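Valstead Adult Evening School
Household Basics, Unit 4: Folding Pants
Last updated: June

Before we begin. If you came in late from Unit 3 (fitted sheets), my condolences. Pants are easier. They have two legs, the legs are generally the same length, and there is no elastic waiting to humiliate you.

Why pants go wrong

Most people fold pants in the air. They hold the waistband under the chin, flap the legs and hope for the best. The result is a bundle with one knee sticking out, and it goes in the drawer anyway. In this class we fold on a flat surface. A bed works, though a soft mattress lets everything sag. A table works if yours is long enough, and mine is not. The floor is free and comes with every room, so put down a mat or a clean sheet and use that.

The long fold (jeans, chinos, anything sturdy)

1. Button and zip. Empty the pockets. I have washed a bus pass, a receipt from Grumeck Hardware and a perfectly good pen, and I teach this.
2. Lay the pants flat and bring one leg over the other, back pockets facing out. The crotch seam will poke out in a little triangle. Tuck it in so you have a straight edge.
3. Take the waist at one end and the hems at the other and pull gently lengthwise. This does more than any amount of patting. It goes faster with somebody on the far end, if you live with anybody who will agree to it.
4. Smooth from the waist down. Small wrinkles may stay. You're putting these in a drawer, and the drawer won't report you.
5. Bring the hems up to the waist, then fold in half again. For a shallow drawer, fold in thirds instead.

Stacking

Heavy denim at the bottom, lighter cotton on top. Put the folded edge toward you, so that you can pull out one pair without excavating the rest. About 20 pairs is the most any shelf in my house has ever tolerated, and I would not call that shelf happy.

The Wudavent folding board will be at the front table for anyone who wants to try it. It measures 35 centimeters across and makes very even rectangles. So does a large magazine.

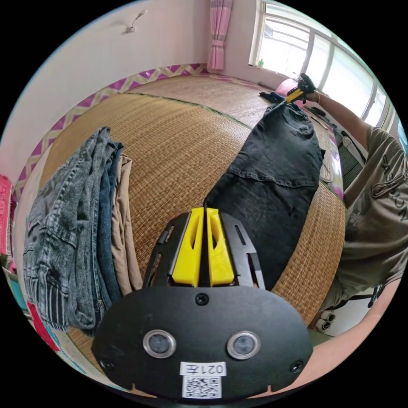 Should jeans be hung up or folded?

Fold them. Denim is heavy enough to slide off a smooth hanger, and a thick stack of jeans does fine on a shelf. Save the hangers for dress pants with a crease you care about.

Practice for Monday

Fold every pair you own, including the ones you keep for painting. Then open the drawer four days later and see what's still standing. Bring one difficult pair to class. Cargo pants are welcome, leather is between you and the dry cleaner.

Unit 5 is socks. The handout is short, and so is the list of socks I can still match.

130 shares | 4 comments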